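**Corner-first folding** is a method for teaching two-armed robots to fold clothes. It was worked out at the Medcombe lab by Fotini Kokkinos and is sometimes called the Medcombe method. Earlier systems tried to plan a whole fold from one look at the garment. Corner-first folding plans a single grasp, moves the cloth, then looks again before choosing the next one.

## Training

The first model, Watell, learned from 200 folds guided by a human operator. Shirts made up most of the set — towels were added later. Each fold was split into short steps, and the model was scored on where it placed its fingers at the start of each step.

## Results

In the main test, Watell was given 40 short-sleeved shirts and folded all but 15 to the required size. Most failures came from picking up two layers of cloth at once. A later version, Ikon, added a pause of 16 frames after each release so that the fabric could settle.

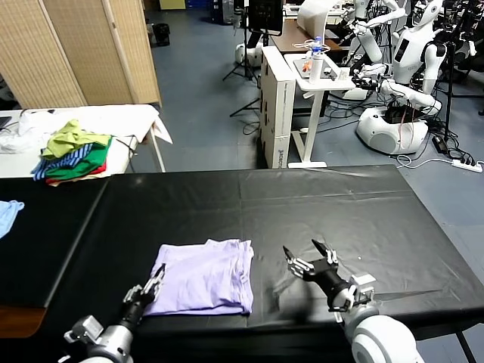
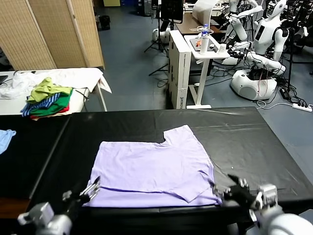

Folding work with a lavender shirt on a black-covered table.

## Reception

Stelios Lambrakis has argued that the test was too easy, as every shirt was laid flat before the trial began. He wrote that a fair trial "should start from a heap," and that the scores say little about laundry in a real home.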